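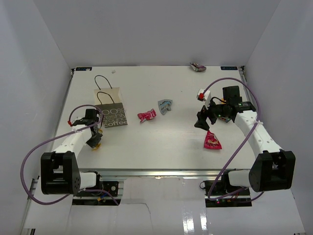

Packets and a paper bag on the white tabletop, between the two arms.

How to Pack a Dead UPS or Tape Drive So It Survives the Trip to the Repair Bench

By Elis Morris
Mar 3, 2022

A UPS is a box of lead with a plug on it. A tape drive is a wristwatch the size of a toaster. Both get shipped to repair shops every day by people who have never shipped anything heavier than a birthday present, and a fair number arrive with a second fault to go with the first.

I spent six years opening those boxes at the Flanby depot. What follows is how I would pack one if I had to pay for the repair myself. Set aside an hour. You will need a screwdriver, a strong carton, proper foam, wide tape, a marker, and a second person if the UPS is anything bigger than a desktop model.

Before you touch the box

Get a return number first. Every repair shop has some version of this, and every repair shop has a shelf at the back where units without one go to think about what they've done. Ours held a rack-mount UPS that had been there since a November nobody could agree on.

When you ask for the number, have these ready:

Model and serial number, copied from the label on the unit. The one in your asset spreadsheet was typed by a person in a hurry.
What the unit does wrong, in words.
What you were doing when it started.
Any error code or blink pattern.
A phone number that gets answered.

"Broken" is a popular fault description. So is "does not work, see previous." If the unit beeps four times and shuts off when it switches to battery, write that down. If it only fails on large backups, write that too. An intermittent fault with no notes will behave beautifully on the bench for three days and come straight back to you.

Part one: the UPS

1. Shut it down properly. Move the load to something else, turn the unit off at the front panel, then pull the plug from the wall. Turning it off at the wall only makes it think there's a power cut, and it will carry on doing its job with great enthusiasm until the battery runs flat.

2. Disconnect the battery. On most small units there is a panel on the front or the underside with one or two screws. Follow the manual for your model. Take off rings and watches before you reach in, and if the battery case looks swollen or smells of anything at all, stop and call the shop. Don't pry it out with the screwdriver. I have seen the screwdrivers.

If the battery is buried inside the chassis and the manual says it isn't user serviceable, leave it and tell the shop. They'll have their own instructions, and the capacitors in there can bite well after the plug is out.

3. Ask whether they want the battery at all. A shop looking at a charger fault may need it. A shop looking at a dead output board probably won't, and you'll save yourself the shipping. If it does travel, cover the terminals with tape and check with the carrier, who will have rules and a form. The rules differ between sealed lead-acid and lithium packs, so know which one you own before you call.

4. Take off anything that sticks out. Rack ears, rail kits, the network card if it isn't part of the problem. Put the screws in a labeled bag and keep it. Don't send power cords unless you've been asked. The depot had a crate of them that we called the snake pit, and very few ever found their way home.

5. Box it. The original carton with the original foam is best, and you threw it away. Fine. Use a double-wall carton with three inches of space on every side, and fill that space with firm foam, the kind you can stand on. Bubble wrap is lovely stuff for picture frames. Under a heavy UPS it turns into a sheet of limp plastic by the first truck depot.

6. Put the big ones on a pallet. Strap it down, over the top both ways. If two people had to lift it onto the pallet, write "two person lift" on the side. The driver will ignore this, but the person at the other end will remember you kindly.

Part two: the tape drive

1. Get the tape out. Eject it and take it out of the drive. If it won't eject, try the manual's forced eject procedure once. Once. If the cartridge stays put, leave it there and put it in your notes, in capital letters, along with whether you need the data. Pulling on a stuck cartridge is how you end up with several yards of somebody's payroll on the carpet.

2. Save the logs. Most drives will let you pull a diagnostic dump through the backup software or the vendor's utility. Send it along with the return number. It takes ten minutes and can save the bench a day.

3. Write down your settings. For an external SCSI drive, note the ID and whether the terminator was fitted. For a library drive, note which bay it came from. The shop may reset everything, and they're entitled to.

4. Leave the head alone. Run a cleaning cartridge if the drive has been asking for one, and if that clears the fault, congratulations, you can stop reading. Cotton swabs, canned air and the corner of a T-shirt have all been tried. The results kept us in business.

5. Bag it. Use an antistatic bag for a bare drive. Then close the bag. You would be surprised how many arrive wearing it like a hat.

6. Box it, then box the box. Foam around the drive in a snug inner carton, then at least two inches of foam between that and the outer one. Skip the packing peanuts. They get into the loading slot and have to be taken out with tweezers by a person who is paid by the hour.

The paperwork

Put one copy of the return form inside, on top of the foam, and tape another to the outside in a clear sleeve. Write the return number on two sides of the carton with the marker. Labels fall off. We once took in 172 units from a single customer, a warehouse clearance out of Vullavik, and the only ones we could match to the paperwork on day one were those where some saint had written on the cardboard by hand.

Take a couple of photos with your phone as you pack, one of the unit and one of the closed carton. If there is a claim later, the carrier will ask for them, and "it looked fine to me" carries less weight than you'd hope.

Insure it for what a replacement would cost today. The number on the original invoice is a historical curiosity.

When it comes back

Let it sit in the room for a few hours before you plug it in, longer if it spent the night in a cold van. Check the repair report against what you asked for. Then test it with something that doesn't matter.

For a UPS, refit the battery, charge it overnight, and run it with a desk lamp or two before you trust it with a server. Pull the plug and see what happens. For a tape drive, write a scratch tape, read it back, and compare. Then restore a file from one of your old tapes, too. A drive that reads its own work and nobody else's may have an alignment problem, and you want to find that out while the shop's warranty is still running.

Keep the carton this time.

Questions I get a lot

Can I send the UPS with the battery still connected?
People do. Some of them arrive beeping, which makes for a festive afternoon in the loading bay. Disconnect it.

Should I open the drive and have a look first?
If you enjoy that sort of thing, wait until the warranty has expired and the drive has been replaced.

My unit is very old. Is it worth repairing?
Ask for an estimate before you ship. Sometimes an elderly drive is the only thing left in the building that can read a shelf of elderly tapes, and then the sum looks quite different.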